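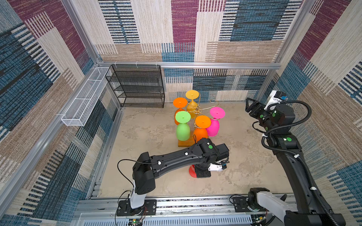

## 6. Recording demonstrations by remote control

This section covers recording a two-arm demonstration on the Merno cell with the operator at the leader handles. It assumes that the cell has been levelled, that both arms have been homed and that the operator has completed the practice exercises in section 5. Teaching by hand (moving the arm directly with the joints released) is covered in section 7.

The reference task used throughout is **rack-5**: plastic wine glasses, handled one at a time and hung upside down by the foot on a twisted wire holder with a wooden base. The same procedure applies to other tasks, with the differences listed in the task card.

### 6.1 Before you start

1. Check that the emergency stop is released and within reach of your seat.
2. Clear the floor of the cell of everything not named on the task card.
3. Look along the cables of both arms. Each should have slack at the elbow with the arm fully raised. A cable that pulls tight will shift the wrist reading by a small amount, and the error will not show up in the log.
4. Wipe both camera lenses with a dry cloth. Do not use spray inside the cell.
5. Switch on the leader handles, then the arms, in that order.
6. Wait for the status line to read `READY L / READY R`.

> **Caution.** If the arms are powered before the handles, they will take up the last stored position as soon as the handles connect. This can be a fast movement. Keep hands outside the rails until both sides read READY.

### 6.2 Placing the holder

1. Set the holder in the middle of the floor, clear of both arm bases.
2. Turn it until the hanging positions can be reached from both sides without an arm passing over the top of the wire.
3. Press down on the base and check that it does not rock.
4. Place or hang the glasses according to the start state on the task card. Glasses that start on the holder hang with the bowl down and the foot up.
5. Check that each hanging glass sits fully home on the wire. A glass resting on the edge of its foot will fall when its neighbour is touched.

Do not fix the holder to the floor. A small amount of movement between demonstrations is wanted, and the trained model copes badly with a holder that has only ever stood in one spot. Move it by a finger's width or two and change its angle slightly after every fourth recording.

**Note.** Colour order is not part of the task unless the card says so. Mix the colours freely between recordings. If the same colour always goes to the same place, the model may learn the colour instead of the position.

### 6.3 Grip settings

Open `Settings > Grip` and enter the values below for both sides.

| Setting | Value | Remarks |
|---|---|---|
| Force step | 4 | Raise by one step only if the glass slips |
| Position samples | 2,000 | Per arm, ring buffer |
| Handle scaling | Fine | Use Coarse for clearing the cell only |
| Finger hold | On | Keeps the grip if the handle is released |

The bowl of a plastic glass gives way slightly under the fingers. This is acceptable as long as it springs back. If it creases, discard the glass and the recording, and lower the force by one step.

Finger hold must be on for both sides. With it off, a dropped handle opens the gripper at once.

### 6.4 Recording

1. Press **Arm** on the pedal box. The border of the operator screen turns amber.
2. Bring both leader handles to the rest cradle and hold them still until the tone sounds.
3. Press **Record**. The border turns red.
4. Move the first arm to the glass. Approach from the side, with the fingers level, and slow down over the last part of the travel.
5. Close the fingers on the bowl. Pause briefly before moving off.
6. Carry the glass to the holder at a height that clears the wire.
7. Use the second arm to steady the holder or a neighbouring glass if the card allows it. Keep the fingers open and use the flat of one finger only.
8. Guide the stem into its place and lower until the foot takes the weight.
9. Open the fingers, pause, and back away along the line you came in on.
10. Return both handles to the rest cradle.
11. Press **Record** again to stop, then **Keep** or **Discard**.

Do not correct your posture or talk to a colleague through the handles' talk button while recording. The button adds a small jolt to the left channel. This was reported by Sigrún Vigfúsdóttir in May and remains open.

> **Caution.** Never reach into the cell to rescue a falling glass, even with the arms at rest. Press the stop, wait for the brakes to click, then reach in.

### 6.5 What to keep and what to discard

Keep a recording if the glass ends up hanging freely, even when the path was slow or had one clear correction in it. Corrections are useful to the model. A second approach after a missed grip is also kept, provided the glass did not roll out of reach.

Discard a recording if:

- the arms touched each other, however lightly
- the holder was pushed clear of its starting place
- a hand, sleeve or tool entered the cell
- the wrist camera was covered for most of the final approach
- the stop was pressed for any reason

If you are unsure, choose **Keep** and add the mark `Q`. Marked recordings are gone through on Monday by Cinzia Benedetti, who decides case by case. Do not delete them yourself.

### 6.6 Working with both arms near the holder

The space above the holder is shared. The software slows both arms when the wrists come close to each other, but it does not know the shape of the glass in the fingers — allow for it.

1. Name one arm as the carrying arm before you press Record.
2. Park the other arm behind or to the side of the holder with its wrist pointing towards the glasses, so that its camera keeps them in view.
3. Move the parked arm only when the carrying arm is still.
4. Swap the carrying arm between recordings so that neither side is favoured.

If the screen shows `SHARED ZONE`, stop moving the handles and wait. Pushing against the limit stores up a difference between handle and arm, and the arm will jump when the limit clears. Back out the way you came.

### 6.7 Faults during recording

| Message | Likely cause | Action |
|---|---|---|
| `LAG L` or `LAG R` | Network load | Stop, discard, close other viewers |
| `GRIP ZERO` | Fingers closed at start-up | Open fully, repeat 6.1 from step 5 |
| `MARK LOST` | Joint marker dirty or hidden | Wipe the marker, restart the tracker |
| `E-11` | Handle left the cradle too early | Repeat 6.4 from step 2 |

A `LAG` message that clears by itself still spoils the recording. The arm positions are stored against the wrong pictures and cannot be lined up afterwards.

### 6.8 Ending a session

1. Remove any glass held in the fingers. Support it from below before opening them.
2. Send both arms to **Park**.
3. Switch off the arms, then the handles.
4. Copy the session to the Grateo store and check that the file count matches the screen.
5. Write the session number, your initials and the grip force used in the log. If the force was changed part-way through, note the first recording at the new value.

The rack-5 set released with this version of the guide holds 3,369 kept recordings. New sessions are added to it only after Tímea Lengyel has signed the log sheet. Sessions recorded at Plellport use a different handle scaling and are stored in a separate folder; do not merge the two.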